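Paying for Local Roads and Bridges: A Comparison of Municipal Borrowing and Pay-As-You-Go Funding

Student Project Report, Public Finance Seminar
Submitted 2020-07-28

This report compares two ways in which a mid-sized local government can pay for the repair of roads and bridges. It was prepared as the final requirement of the seminar and covers the public budgets of two neighboring jurisdictions, the City of Undalar and Pernden County.
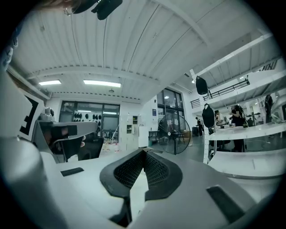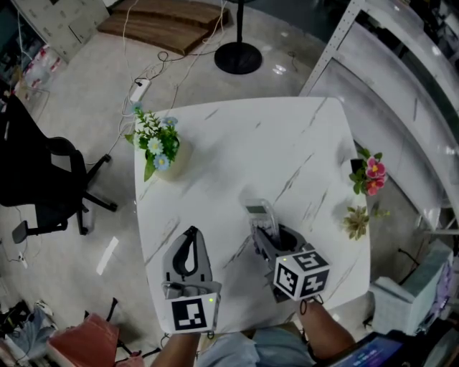
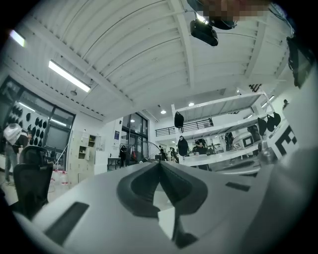
Hand-held grippers, seen from underneath (first and third) and on the table (second).

1. Purpose

Local governments own and maintain many of the roads that residents use every day. When a bridge must be replaced, the cost often exceeds what a single year's budget can carry. Officials may then borrow by issuing bonds, or they may set money aside over several years and build when the fund is large enough. The project asked which method placed the smaller burden on taxpayers in the two jurisdictions, and whether the answer depended on the type of work being done.

2. Background

Undalar has relied on general obligation bonds for its larger road projects. The bonds are repaid from property tax revenue over a term of 15 years. Voters must approve each issue, and the most recent measure passed after an earlier version was rejected.

Pernden County follows a different policy. Its charter limits long-term debt, and the county commission places a fixed share of fuel and vehicle fees in a capital reserve. Work proceeds when the reserve can cover the full contract price. The Clostier Bridge, which connects the two jurisdictions, was paid for jointly and therefore drew on both methods.

3. Method

The team reviewed adopted budgets, audit reports and meeting minutes covering seven fiscal years. From these records, 17 completed projects were selected. Projects paid for mainly by state or federal grants were left out, as the local choice of funding had little effect on their cost.

For each project the team recorded the contract price, the length of the delay between first approval and the start of work, and any interest paid. Prices were adjusted for inflation. The Hrytsenko Avenue resurfacing was treated as a single project, although Undalar divided it into two contracts.

4. Findings

Borrowing added interest to every bonded project, as expected. In the case of routine resurfacing, this extra cost was not recovered in any form that the team could measure. Resurfacing wears out well before the bonds are repaid, so residents continued to pay for pavement that had already been replaced.

Bridge work gave a different result. Projects in Pernden County waited longer to begin, and construction prices rose during the wait. In several cases the county also paid for temporary repairs and posted weight limits – costs that do not appear in the capital budget and had to be traced through the maintenance accounts.

The Clostier Bridge was the most difficult case to classify. Undalar had its share ready soon after the bond sale, but the contract could not be signed until the county reserve reached the required level. The agreement was finally approved in August, too late for the main construction season.

5. Limitations

The records do not show what drivers lost through detours, and the team made no estimate of this cost. The two jurisdictions also report maintenance spending under different headings. Some judgment was needed to match them, and another reviewer might assign certain items differently.

6. Recommendations

The team recommends that Undalar pay for routine resurfacing from current revenue and reserve its bonds for structures with a long service life. Pernden County should consider a limited exception to its debt rule for bridges that have already been posted with weight limits. Both governments should publish maintenance spending by structure, so that the cost of delay can be seen before a funding decision is made.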